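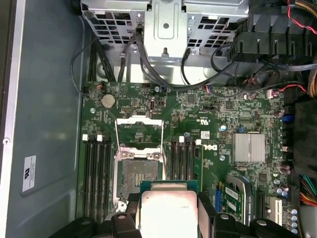
Wrist-camera policy for CPU placement: how do I score yaw error when the socket is only partly in view?

Posted by Jomar Pangilinan in Manipulation and Learning
Tags: insertion, wrist camera, evaluation, behavior cloning

I am trying to reproduce the placement result from the Troltora report (the one on socketed parts, with the two-stage policy) and I get a success rate well under theirs. I would like to know whether my policy is worse or whether my scoring is different.

Setup. Six-axis arm, parallel gripper with two thick fingers, one small camera at the wrist. The target is a Dell server board, still in its chassis, with memory slots on both sides of the CPU socket. The retention frame is flipped up before the episode starts. The arm begins with the processor already clamped between the fingers, moves over the socket, aligns, lowers and releases. It does not close the frame or the lever. The picture at the top is a wrist view from the alignment stage.

Data. 300 teleoperated demonstrations, all by two operators. The policy takes the wrist image and the joint state and outputs end-effector deltas. I train on the full image with no crop. The report says it uses "a crop centered on the part" but does not give the size.

Evaluation. The report defines success as "part seated flat with correct orientation." I took that to mean three things:

1. The package lies flat on the socket after release.
2. The orientation mark on the package matches the mark on the socket.
3. No contact between the package and the pin field before the final descent.

Condition 3 is mine. I added it because sliding a package across exposed contacts bends them, and I do not want to call a trial a success if it ruins the socket. With conditions 1 and 2 only, my number goes up a good deal, but it is still below the report.

The yaw error is what bothers me. I estimate yaw from the wrist image by fitting lines to the edges of the metal lid and to the load plate around the socket, then taking the difference. When the part is high above the board this works. As it comes down, the part hides more and more of the socket, and in the last few millimeters the fit to the load plate jumps between the plate, the raised retention frame and the inner wall of the nearest memory slot. All of those are close to parallel, so the error looks plausible even when the fit is on the wrong edge. I only found out by plotting it.

What I would like to know:

Is there a standard way to score yaw during the last part of the descent with only a wrist camera?

Should condition 3 be part of success, or reported on its own?

Does the crop matter enough to explain the gap?

I can post the training config if it helps. The arm controller runs at a lower rate than the one in the report, but I doubt that matters at these speeds.

Zlatko Petkov

Use a bigger gripper pad and more demos. We had the same problem with RAM and it went away when we collected more data. Also check your calibration.

 Comment by Jomar Pangilinan: Calibration was redone before the evaluation runs. How many demos did you end up with?

 Comment by Zlatko Petkov: 2,222 if you count the ones with the old fingers. I don't remember where it started working.

 Comment by Lleucu Humphreys: RAM is a different problem. The slot guides the module once the ends are in, and you push down hard. A CPU in this type of socket goes in with no insertion force and the vertical walls give very little guidance before the last bit of travel. I would not carry a demo count over from one to the other.

Lleucu Humphreys

Taking your points in a different order from the one you asked them in.

Scoring yaw late in the descent. Do not measure it from the image at that stage. The wrist camera is fixed to the gripper and the board is fixed to the bench, so the only things you need are the pose of the socket in the base frame and the pose of the part in the gripper frame. Both can be measured when the view is good:

Before the episode, move the empty gripper to a fixed pose over the socket and take a still. Fit the load plate there, where nothing hides it. If you want a check on the fit, use the four corner screws of the plate as points and compare the angle from the points with the angle from the lines. When the two disagree by more than your tolerance, throw the still away and take another. This also catches the failure you describe, where the line fit locks onto a memory slot. The slots have no screws in the right places.

After the grasp, take a second still with the part against a plain background and fit the lid. That gives you the part angle in the gripper. It is rarely zero. With two chunky fingers and a thin package, a degree or two of rotation in the grasp is normal, and a policy trained from a small number of operators tends to learn their usual grasp angle as if it were constant.

From then on, yaw error at any time is socket angle minus gripper angle minus grasp angle, with the gripper angle from forward kinematics. You get a smooth curve all the way down. The one assumption is that the part does not slip in the fingers. Check that by taking a third still after a retracted trial (descend to just above contact, stop, go back up, fit the lid again). If the grasp angle has moved, you have slip and you need to report it.

Fit the lid edge, by the way, and stay away from the printing on it. Under a strong light the printing on a metal heat spreader is faint and comes and goes with the reflection. The green substrate outside the lid is a usable edge too, but on a green board it has poor contrast and I have had fits walk off it onto the board.

Condition 3. Report it on its own. Your reasoning for caring about it is fine, but if you fold it into success, no one can compare your figure with any other. I would print three numbers: seated and oriented, seated and oriented with no early contact, and early contact regardless of outcome. The last one is the one I would read first if I were deciding whether to let the thing near a live board.

State how you detect early contact as well. If it is from motor current at the wrist, say what threshold you use and at what height above the socket you stop counting. If a person watches a video and decides, say that. The two methods give different counts and I have seen papers mix them across rows of the same table.

The crop. Yes, it can matter, and in your case I think it does. An open server chassis puts a great deal in front of the camera that has nothing to do with alignment: heatsink fins, cables coming down from the drive cage, capacitors, certification marks. Cables are the worst of it, as they move between episodes when somebody reaches into the chassis. With 300 demonstrations and no crop, the network can fit its position estimate to any of these. A quick test is to leave the policy alone and push the cables to the other side of the cage. If success drops, it was using them.

For crop size, I would start with a square that keeps the socket and the nearest slot of each memory bank inside the image for the whole descent, and then vary it. Run the full image as a baseline with the same seeds. I would also mask the fingers in one run. They are always in the same place and ought to be harmless, but in one of our sets the finger opening leaked the release command and the policy learned to copy it one step late.

On the report itself, look at the appendix again. As I read it, they reset the part to a fixture between trials, so their grasp angle is close to constant. If you regrasp from a tray, that alone could be a large share of your gap. It is a different task.

 Comment by Jomar Pangilinan: I regrasp from a tray. I had missed the fixture. Splitting the trials by grasp angle now.

 Comment by Stojan Radulović: On slip, the retracted trial only tests slip without contact. Slip on first touch is the more common kind and you will not see it that way. A cheap alternative is to compare the commanded height at release with the height at which the part should be seated. If it released high, it was probably tilted or rotated on a wall.

 Comment by Lleucu Humphreys: Agreed, add that.

Viorica Kadrić

A short addition on statistics, as the other answer covers the geometry.

You do not say how many evaluation trials you ran. For a comparison between two crops, 135 trials per condition will show a large difference and will not settle a small one. Interleave the conditions in blocks instead of running all of one and then all of the other. Our lab ran a full-image policy in the morning and a cropped one late on a Saturday afternoon and spent a week explaining a difference that was daylight on the metal lid.

Use one board for training and hold another back. A pin field with dust or a bent contact looks different from a clean one, and the policy will see it at the most sensitive point of the descent. If you have only one board, say so in the write-up.

Keep failures in the log with the height at which each went wrong. A single success rate hides whether the policy cannot find the socket or finds it and cannot turn the last degree, and those need different fixes.

 Comment by Jomar Pangilinan: First pass on the split. Trials with a grasp angle near the mean of the demos match the report within the interval. The rest are where the failures are, nearly all of them yaw, and most of them released high as Stojan described. The crop test is still running. I will mark Lleucu's answer as accepted and post the crop numbers in a new thread.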